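Who Says a Robot Is Safe?

March
By Tanko Ibrahim

You may have read that robots have to follow rules. People love to say this. Companies love it most of all, and they put it on the box in big letters. But who writes the rules, and does anybody check?
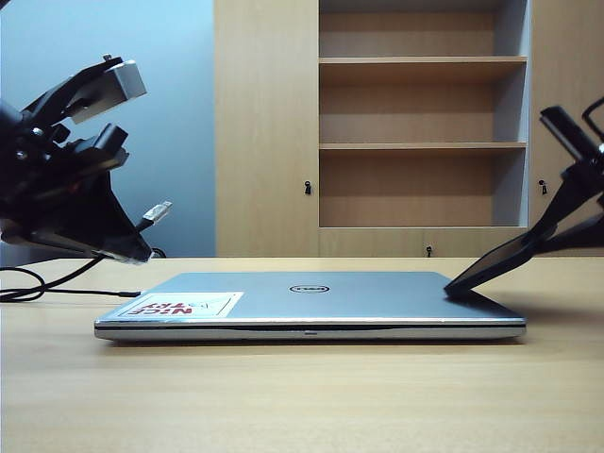

What is a robot rule, anyway?

Forget the ones in stories, where a robot has a law in its brain saying it must never hurt a person. Real robots have nothing like that. A robot arm doesn't know what a person is. It doesn't know what a laptop is either. It has motors, some numbers telling the motors where to go, and maybe a camera to help.

So the rules are mostly for the people who build robots and the people who use them. When lots of people agree on a set of rules and write it down, it's called a standard. A standard might say how hard an arm is allowed to push, or how quickly it has to stop when you hit the big red button. Some are very long. Tanko Anozie, who tests machines at a workshop in Foltomley, showed me her folder of rules and notes. It had 217 pages in it and she said she had read two of them twice because they made no sense the first time.

Is a gripper dangerous?

A gripper is the robot's hand, and many have just 2 fingers. They look harmless. But two flat fingers can pinch you, and so can the joints further up the arm, where one part folds against another. Grown-ups call these pinch points. A good rule is to keep your own fingers out of any gap that can get smaller.

What about the thing being picked up? A closed laptop is thin, flat and smooth, which makes it a nasty job for a robot. Push too softly and the finger slides off. Push too hard and something might crack. You would feel the difference straight away with your own hand. Lots of robots can't feel much at all.

"But it passed 3,754 tests!"

I saw that number in an advert for a robot arm called the Kasar. It sounds like a lot. I wrote to ask what the tests were, and whether the arm passed them all on the first go. I was sent a sticker and a key ring.

A big number tells you very little by itself. If a robot lifts the same soft block over and over, you learn that it can lift that block. You don't learn what it does when a cable gets in the way, or a cat.

Questions you can ask

Next time you see a robot at a museum or a school fair, try these on the person in charge:

Where is the stop button, and can you reach it from where you are standing?
What happens if the power goes off while it's holding something?
Who checked it, and was it the same people who are selling it?
What is it bad at?

The last one is my favourite. Someone who knows their robot well will have a long answer. If they tell you it isn't bad at anything, take a step back, and keep your hands in your pockets.

More to read

Can a Robot Be Told Off?
The Trurngate Lift That Wouldn't Stop Talking
Aliyu and the Very Slow Lawnmower
Why Do Batteries Get Warm?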